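**Microfiber towels: is the expensive one doing anything?**

*Board: Cleaning & Laundry > Cloths, Mops, Gear*

---

**deepak_mishra** wrote:

I've been reading the Drunari page for their "split-weave" towels and I don't buy it. They say you can clean glass, stainless and painted trim with plain water and one towel, and that it holds up for 25 washes "with no loss of performance." Performance of what? There's no test described anywhere. No mention of what they wiped, what with, or who looked at it afterward.

I own four of them because my sister gave me a set. On my bathroom mirror they leave the same faint haze as the Listex ones from the hardware store, which cost about a third as much. I've tried them damp, dry, folded, flat. Same haze.

Has anyone here compared these side by side? I don't want to hear that they "feel" better.

---

**cempaka.r** wrote:

Are you washing them with fabric softener? Softener coats the fibers and then they smear. That's the first thing I'd check before blaming the towel.

---

**deepak_mishra** wrote:

No softener, no dryer sheets. Washed alone, warm, liquid detergent, hung on a rack. I've read the same care label everybody else has.

---

**Jasper Leemans** wrote:

I cleaned offices for nine years and I'm going to be the annoying one. Most of the haze people complain about was on the surface already. Years of spray cleaner build up on glass and glossy panels, and the first few wipes with plain water just push it around. You blame the towel, you buy another towel, and by the third one the film is finally gone and you think the third one is magic.

Try it on something you've never used a spray on.

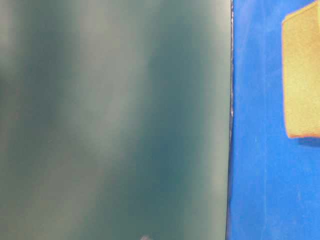
The angle you look from matters too. On anything shiny, check it from low down with a light off to the side. Straight on you'll miss half of it, then the sun comes around in the afternoon and there it all is. When I trained new people I made them crouch. They hated it.

So no, I don't think Drunari is worth the money, but I don't think your mirror proves it either.

---

**nantana_i** wrote:

> Most of the haze people complain about was on the surface already.

I've heard this for years and I'm not convinced it's the whole story. I stripped my kitchen cabinet doors with vinegar and water, twice, let them dry, and then wiped them with a new towel straight out of the package. Streaks. Washed the same towel once and tried again the next day. Far fewer streaks. The doors hadn't changed.

New microfiber has some kind of finish or loose lint on it. I can't prove which, but I'd never judge one that hasn't been through the machine.

---

**Jasper Leemans** wrote:

Vinegar twice isn't stripping. Depends what was on there. If it was furniture polish, vinegar won't touch it.

---

**nantana_i** wrote:

It wasn't furniture polish. I know what I put on my own cabinets.

---

**rajkumari_pant** wrote:

Can I bring up the color thing? Drunari sells theirs as a "system" where each color is for a different room, and there's a chart you can download. I like having one color for the toilet area and another for everything else, that's just common sense. But the chart hints that the orange ones are woven differently from the blue ones, and I've had both under a magnifying glass and I can't see any difference. Same loops, same hem. I think it's one towel and several dyes.

Item 2348 and item 3082 in their catalog have the exact same fiber blend and weight listed, by the way. One is "kitchen" and the other is "auto." The auto one costs more.

---

**deepak_mishra** wrote:

That's the kind of thing I was after. Thank you. I'm going to email them about it, for whatever that's worth.

---

**cempaka.r** wrote:

They'll tell you the edges are different. The auto people care about edges because a stiff hem can mark clear coat.

---

**rajkumari_pant** wrote:

The edges are the same too.

---

**Jasper Leemans** wrote:

OK, if somebody's going to test these, please do it so the rest of us can believe it. My suggestion, which you can ignore:

1. Wash every towel twice before you start, all in the same load. That takes care of Nantana's point about new ones.

2. Cut the labels off and have somebody else hand them to you. If you know which one cost more, you'll rub harder with it. I've watched people do this.

3. Same amount of water on each. Weigh it if you have a kitchen scale. "Damp" means something different to everyone.

4. Spread each towel out flat and look it over before you use it. Check for grit, hair and hard spots along the hem. Do it on a plain cloth in a color that isn't close to the towel's, or you'll miss things.

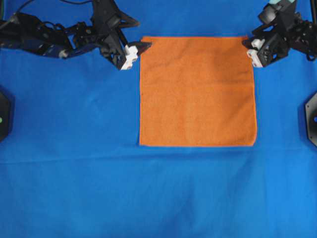

5. Wipe in one direction, one pass, then leave it alone until it's dry. No going back over the bad parts.

6. Judge it the next morning from the side, and write it down before you find out which towel was which.

---

**nantana_i** wrote:

Number 2 is good. I disagree with number 5. Real people go back over the bad parts. If a towel only works with one perfect pass then it doesn't work in my house.

---

**Jasper Leemans** wrote:

Then do it both ways and report both. But if you only do it your way you're testing your arm.

---

**deepak_mishra** wrote:

I'll do one pass and then a second round with normal wiping. I have the Drunari set, two Listex, and a Panasiuk cloth that came with a pair of glasses and is probably too small to count. My neighbor has agreed to hand them over without telling me which is which, though the Drunari ones are thicker so I'm not sure how blind that will be.

---

**cempaka.r** wrote:

Wear gloves?

---

**deepak_mishra** wrote:

Dish gloves might do it.

---

**rajkumari_pant** wrote:

Please include a plain old cotton dish towel. My bet is it beats at least one of them on stainless.

---

**nantana_i** wrote:

It won't. Lint everywhere.

---

**rajkumari_pant** wrote:

An old one, washed a hundred times. There's no lint left in it to come off.

---

**deepak_mishra** wrote:

Fine, cotton's in. I'll post when I have something. Drunari did reply to my email, and all it says is that the colors are "optimized for their intended environment." I've asked what that means.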